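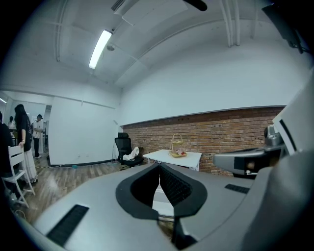

Movie about a children's author, worth reading the biography first?

Posted by Francine Leclerc in Books into Film

My book group picked Vimby for next month. It's the film about the woman who wrote the Ruangrit stories, the ones with the ferry and the two otters. I read them to both my kids but I know next to nothing about her apart from what's on the back flap.

There is a biography by Edin Mujić that our library has on the shelf. It's a thick one and I'm a slow reader. I have three weeks. Should I get through it before seeing the movie, or will it spoil things? Also, is the film suitable for a nine-year-old who likes the books? I saw a review that said it only deals with her early years and leaves out the marriage, and I wondered if that was true.

Thanks in advance.

Nuanchan Chantharasri

I've done both, in the wrong order I think. I saw the film in September and read the book after.

The review you saw is mostly right. The film starts when she is working at the seed merchant's office and ends when Julto accepts the first book. That is four years of her life. The marriage, the move to the island and the long quarrel over the illustrations all come later, and you get one line of text about them before the credits. In the Mujić biography those same four years are chapters 5 to 7, so if you are short on time, read those three and leave the rest. You won't spoil much. The film is not built on surprises.

A few things are changed. The brother in the film is two brothers in the book, put together. The scene where she reads to the publisher's children didn't happen according to Mujić, who says she sent the manuscript by mail and didn't meet anyone from Julto until after it was printed. The first printing was 3,000 copies, and the film has that right. The letter she reads aloud near the end is real, but it was written much later and to a different person.

For a nine-year-old I would say wait. There's nothing rude in it. There is a long illness and a funeral, and the otters only show up as drawings on her desk. Mine was 10 and asked twice when the ferry was coming.

If your group wants something to argue about, ask whether she would have kept writing if the first book had been turned down. Mujić thinks yes. The film seems to think no. We spent most of an evening on it.

Wiroj Chaiyaporn

didnt like the movie, too slow. music was good. read the actual stories again instead, they take an hour

Boonsong Inthanon

Agree with Nuanchan on most of it, with one correction. The chapters depend on which edition your library has. The paperback from Wasov has a new opening chapter about the grandmother, so everything moves up by one and you want 6 to 8. Check the contents page.

The paperback also has an index, and the hardcover doesn't — a nuisance when you are trying to look something up in the middle of a discussion. The notes at the back list more than 2,000 letters and she was a better letter writer than the film lets on. The ones to her editor are short and fairly rude about money.

I'd see the movie first myself. I read the whole biography beforehand and spent the first half hour noticing what was missing, and I couldn't settle into it until she left the office job. My wife hadn't read a page and enjoyed it a lot more than I did.

On the nine-year-old, there is an old animated version of the ferry story that runs 20 minutes. Our library had it on disc, filed under the series title and not her name. That might go over better.

Francine Leclerc

Thank you all. Ours is the hardcover, so 5 to 7. I've put a hold on the disc too.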